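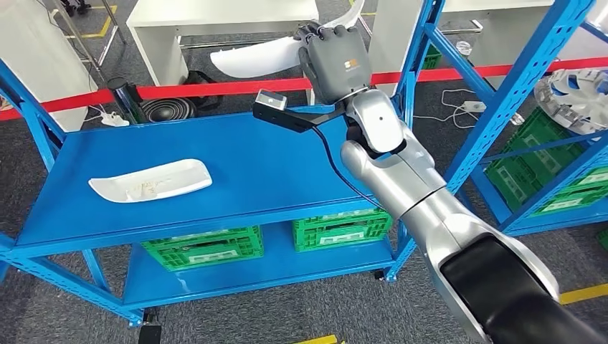
Thread: House rules for the arm cell, draft 5 - comments please

Posted by Obi, 1 November 2022

Draft 5 is pinned. The changes are in the part nobody reads, so I'll paste them.

Rule 2. Rope up before the arm is powered. A rope is a polite request and doesn't count as guarding.
Rule 7. Castors locked on any shelving the arm reaches over.
Rule 9. No trailing leads inside the reach of the arm, and power strips off the walkway.
Rule 11. Crumbs come off the plates before a run.

butby_bench wrote:

Rule 11? We've spent 18 emails on stopping distances and now we're doing the washing up?

Obi wrote:

Crumbs on a plate change how it sits in the fingers. If you want to grade a grasp you need to know what was grasped. Also it's disgusting.

diser_dave wrote:

Fine with 11. I don't like 2. If the rope isn't guarding, why is it a rule? Either the risk assessment says people can stand there or it says they can't. A red rope mostly tells visitors there's something worth leaning over to see.

Lucinda Crenshaw wrote:

Dave, it marks where the assessment says you stop. What keeps you safe is the speed and force limit, and that's rule 1, which you signed. At Wasport we had rope and floor tape both, and people still stepped over the tape while apologising to it.

diser_dave wrote:

I signed draft 3.

butby_bench wrote:

Can 7 say all four castors? I have met people who think one is plenty.

Obi wrote:

Done. "All castors, every unit, including the one next door."

wrenchmonkey wrote:

What about the cable on the wrist sensor? Ours snagged on a slotted upright in June and the replacement was 1,290 quid. Suggest: cables clipped along the forearm, checked by hand through the full reach with the power off.

Lucinda Crenshaw wrote:

Yes to that. Make it rule 10 and shove the crumbs down one.

butby_bench wrote:

So the crumbs stay.

Obi wrote:

The crumbs are rule 12. Draft 6 goes up tonight - Dave, please sign that one.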